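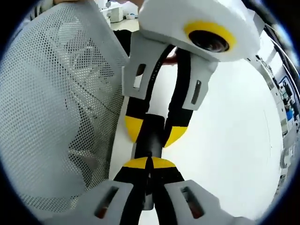 Upper and lower grippers facing, yellow tips just short of meeting, black shaft between.

Subject: Re: [handheld-grippers] tips not closing square on the second unit

Hi all,

Quick one between jobs, sorry for the state of it. Picture is at the top, the rest of you can skip to the torque bit if you don't care about alignment.

On 4 May, no, scrap that, some time in May anyway, Ledesma wrote:

> We have two of the hand-held units from Kostness and the second one has
> never closed properly. Left tip gets there before the right. On thick
> parts you don't notice, on anything thin it pushes the part sideways and
> then it's out of line for the whole recording. I swapped the fingers over
> left to right and the fault stayed where it was, so I don't think it's
> the rubber. Before I strip it, does anyone have a way of checking the
> mounts without a proper jig? Also what are people using on the finger
> screws, the sheet that came with ours just says "firm".
>
> Also also, is there any point in cleaning the pads or do you just fit
> new ones.

Right. If the fault stays put when you swap fingers then you're correct, leave the fingers alone. It's the mount or what's behind it. Ours did the same after a drop.

What I do for a check is use the good one as the jig. Hold the good unit pointing down, suspect one pointing up, bring them together till the tips nearly meet. You're looking along the gap. If both pairs of pads are centred on each other you're fine. If one side kisses first, that's your side. Then turn the suspect unit round half a turn and do it again. Fault moves with it = it's the suspect. Fault stays on the same side of the bench = your good one isn't so good, which happened to us and cost me a morning.

Do it over something white. I tried it over the grey bench first and couldn't see the edge of the black fingers at all. Decent flat light, no lamp from one side or you end up lining up shadows.

Two people is easier but one can manage if you rest your elbows.

Order I'd go in:

1. Battery out / unplugged. Yes I know.
2. Wipe the pads and look at them before touching a screw. A lump of old tape glue on one pad looks exactly like a bent mount.
3. Back off both screws on the late side, a quarter turn, no more. Squeeze the trigger gently and let the mount settle where it wants.
4. Nip up while still squeezed. Inner screw first.
5. Let go, open and close it a few times, check against the other unit again.
6. Still out? Take the mount off and lay it on glass. If it rocks it's bent, bin it. Don't try and bend it back, the slot is where it goes and it'll crack there a week later.

On the screws: 22 cNm with the little Haseck driver, and we've stopped having them walk out. At 30-odd one of ours stripped. No threadlock on the plastic side, it crazes it. Ask me how much a new housing is. Actually don't.

Pads. Clean them, definitley. Damp cloth, bit of washing up liquid, let them dry by themselves. No alcohol, it made ours go shiny and they slip after that. We change them at 900 closes or when the yellow starts to look polished, whichever's first. The last pair only got to 142 but that was someone picking up sandpaper discs all afternoon.

Other thing, check the lens while you have it apart. When you're pushing on the mounts your thumb goes straight on the glass, every time. I now put a square of paper over it with a bit of low tack tape and write REMOVE on it. Then forget to remove it. One full session lost that way, all paper.

If you do end up needing mounts, Clonico had them in when I rang, only the light grey ones, and they come as a pair, won't split them. Get the screws at the same time, the ones in the bag are 2 mm too long for the older housing and will bottom out before they clamp. Might be your whole problem, come to think of it. Has anybody had the mounts off that unit before you? Worth asking round before you strip it.

Haven't got an answer on the trigger return spring that came up further down the thread, ours is weak as well and I've just been living with it. If somebody has a part number please post it to the list and not just to me.

Got to run, cell's stopped again.

Ximena Bermúdez

Ps. re-reading this, step 4, I mean the screw nearest the shaft. Inner as in nearest the middle of the unit.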